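Search this site Type and hit enter

Home Guides Kits Workbench Contact

Teaching the Kavelow desk arm to handle pens

Last updated 13th July

I've had the Kavelow arm for a good while now, and the thing people write to me about most is the pen job. It comes as the third exercise in the Humdale starter pack (the one with the blue fingers and the little booklet), and the booklet gives it half a page. Half a page! I lost two evenings to it, so this is the long version.

What you need is the arm, built and homed, the Humdale pack, a mesh pen pot and a handful of pens. Mix them up a bit. Clear barrels, a red one, a couple of fat black ones. I started with six identical biros and the arm got very good at those and hopeless at everything else.

Step 1. Set the pot down well inside the arm's reach

Clamp the arm at the far side of the table and sit opposite it. Put the pot somewhere you could comfortably reach over both it and the fingers, then bring the arm down slowly with the jog buttons until the fingers are hanging near the rim, open. Don't go over the pot yet. I like a good stretch of bare table in between, so I've got room to stop if I've mixed up left and right again. 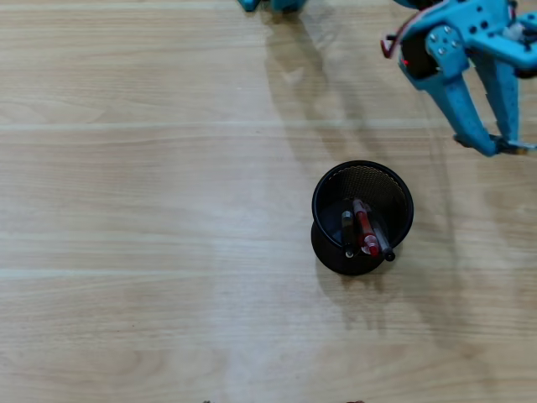 Fingers open, pens still in the pot.

Save that pose as "wait". You'll come back to it constantly, and the Lungu software (which is what the arm runs on) lets you jump to any saved pose with a single key. Irina Oprea, who runs the owners' forum, saves a second one a bit higher up for long markers, and I've pinched that idea from her.

Step 2. Slow everything down

Out of the box the speed is set to 2739, in units I have never seen explained anywhere. Drop it to 800. It feels painfully slow for the first ten minutes and then you stop noticing. Grip force wants to be 40 or so for ordinary pens – go much higher and the motor in my gripper starts to grumble.

While you're in that menu, turn on the finger view. The side view is fine for getting close, but for lining up I watch from the fingers every time. You want the pot sitting evenly in the gap, with a tip either side of it.

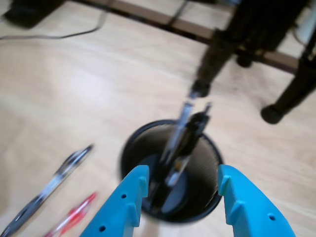 Take your time over this part, and if the picture goes smeary when you move, let go of the controls and give it a second to settle. I kept steering on a blurry view and wondering why I was always a bit off. Dorin Pascu put me right on that one after watching me do it for about a minute (he was very polite).

Step 3. Lift, hold, and only then move across

For pens in the pot, come in from above, close, and go straight up until the pens are well clear of the rim. Then pause. Then go sideways. If you blend the up and the sideways into one smooth move it looks lovely, but the pen catches the mesh and the whole pot comes along for the ride.

You can carry two pens at once if they sit side by side in the fingers. The booklet says one at a time, and I'd do that to begin with, but pairs are quicker once you've got the feel of it. Expect one to hang lower than the other. Bring them down by the longer one and stop with its tip just above the wood.

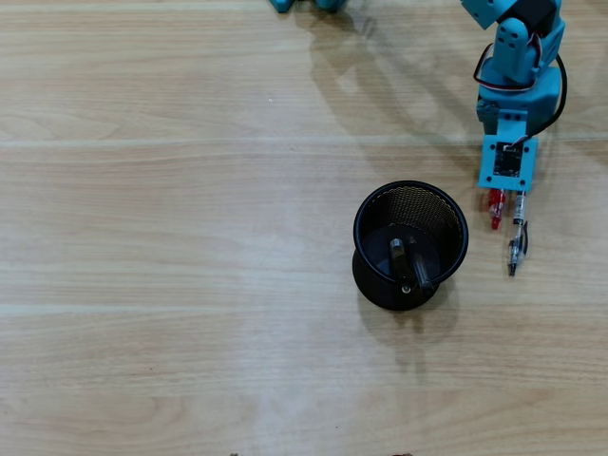

Step 4. Pens lying on the table

Reading time for this step: 2 minutes

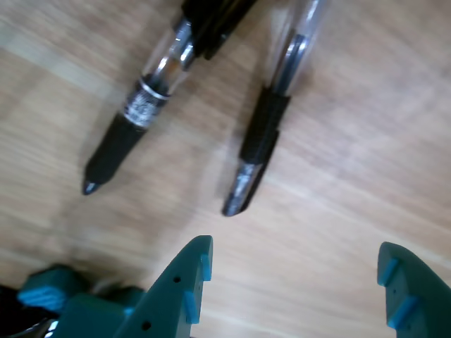

Word count: 610Flat pens are the fiddly ones. Open the fingers wide, come at the pens from the tip end, and pick one to go for before you get close. With two lying near each other it's very easy to drift into the middle and nudge both. I aim for the rubber grip if there is one, as the smooth clear barrels like to roll.

Is the pack worth buying?

I think so, yes. The Jirketti fingers are cheaper and Pak-hei Man swears by them, but I tried a set and went back to the Humdale ones within the week. My one real moan is the booklet. Margareta Moldovan at Humdale tells me a longer one is due in September, and I'll update this page when I've got it.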